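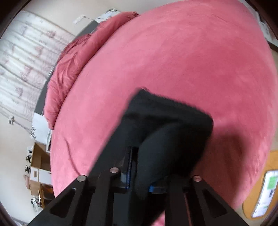

Trastberg Evening Courses > Household Skills > Textiles at Home > Notes 5

Notes 5. Soft furnishings and dark washing: using the bed as a folding surface

January 2025. Typed up fast from the board, will tidy later. Bring Notes 4 (reading care labels) as well, we go back to it at the end.

Where we got to

Last session was sorting before the wash. Tonight is after the wash: shaking out, smoothing, folding, putting away. Most of you said you fold on the bed and not on a table. Fine. Big surface, right sort of height, close to the wardrobe. But a bed is soft, and a soft surface changes how you work. Also the cover matters a lot. Half of tonight is really about the cover.

1. Pile fabrics, quick recap

Pile = the short fibres standing up from the base cloth. Velvet, velour, plush, fleece (sort of), towelling (loops, so a bit different). Short pile looks flat and even from a distance. Longer plush pile looks fuzzy at the edges, esp. where it's bunched up.

Pile has a direction. Stroke one way it lies down and looks paler, stroke the other way it stands up and looks darker. Same cloth, same dye. So two pink things off the same shelf can look like different pinks on the bed. Check in daylight, both lying the same way, before you decide one has faded.

Marks in pile: creases, hand prints, flat patches where somebody sat. Nearly all come out with a soft brush or the flat of the hand. Steam from a distance if the label allows it. Never a hot iron straight on the pile. It crushes and stays crushed.

2. Dark on light, light on dark

The main point of the evening. Black cloth shows everything: lint, dust, hair, bits of tissue from a pocket. Pink or cream velvet shows everything black leaves behind. Put one on the other and both can suffer.

Things to do first:
- run a clean dry hand over the cover. Anything on your palm will be on the black item next
- brush the cover, with the pile, head to foot
- new black cotton: test for loose dye. White hanky, slightly damp, rub an inside seam. Colour on the hanky = don't lay it on a pale bed, wash it again by itself
- everything bone dry. Damp dark cloth on pale pile is how you get a shadow that won't brush out

Somebody asked about a sheet over the top. Yes, good habit, a plain flat cotton sheet you keep just for folding. Also stops things gripping, see next bit.

3. Grip and slip

Pile holds on to cloth. Useful: a dark t-shirt laid on velvet stays where you put it. Annoying: you can't slide it square afterwards, you have to lift it and lay it down again. Dragging pulls the lower layer out of line and you get the twist. Everyone had the twist tonight.

So, on a velvety cover:
- pick up from two points, not one
- lower it, far edge first, near edge last
- let go, THEN smooth from the middle outwards, flat hand
- if it's skewed, lift again. No tugging at corners

On a smooth cotton cover it's the other way about, things skate off and you need a hand on them the whole time. 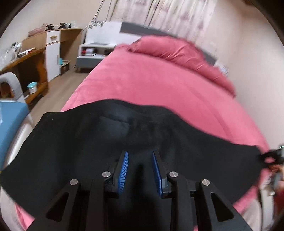 Fig. 1. Dark cloth spread over a pink velvety cover, upper edge still wavy.

The wave is what to look for in your own. On a table you can see a straight edge against the table edge. On a bed you've nothing straight to compare with, less so if the bed is curved or the cover is rumpled. Use the headboard if it's square on to you. Otherwise fold the item in half once and let its own edges tell you.

Pinch creases: picking up by a pinch in the middle leaves a small star of creases. Shake out, two short shakes, lay flat again. Old dusty patches on black: sticky roller or a barely damp cloth, one direction only. Rubbing in circles just moves it about.

4. Clearing the bed first

Order we agreed on:

Blanket off, or folded down to the foot. A bunched up blanket along the side eats space and you end up folding on a slope. Pillows can stay at the head if you've got room to work below them. Small cushions go on a chair. Pull the cover tight from both sides, not just the side you're standing on.

If the bed stands near a window, mind sheer curtains. They catch on zips and hooks when you shake things out. Tie back or just stand on the other side.

Round beds came up (the Isevholm showroom has one, a few of you had seen it). No corners to line up with, covers shift round as you pull. Pick one point at the head as your "top" and work from there every time. Fitted sheets for round mattresses are sized by diameter, so measure before you order, and measure straight across through the middle and not round the rim.

5. Looking after the cover itself

Check the label, obviously. What's below is for the Rothe sample cover we handled in class, yours may differ:
- shell 82% cotton, rest polyester
- wash inside out, cool, gentle spin, no softener (flattens the pile and leaves a film)
- dry flat or over two lines, never pegged on the pile side
- brush when nearly dry, again when dry

Plush blankets: shake outside weekly. Wash on their own the first time, they shed. Allways clean the filter after.

Storage: rolled, pile inwards. Folded velvet keeps its fold lines for months.

Practical for next time

Bring one dark item, cotton, size of a t-shirt or pillowcase, and one pile item from home, any colour. We'll be in the Takgate annexe, the room with the beds, page 26 of the course book shows the folds. Read the bit on thirds before you come, there wasn't time to do it properly tonight.

Written task is 100 words, no more: describe the cover on your own bed, fibre, pile or no pile, what marks it shows, how you would clear it for folding. Handwritten is fine. Hand in at teh start.

Anyone who missed the September intro, the label symbols sheet is in the tray by the door, take one.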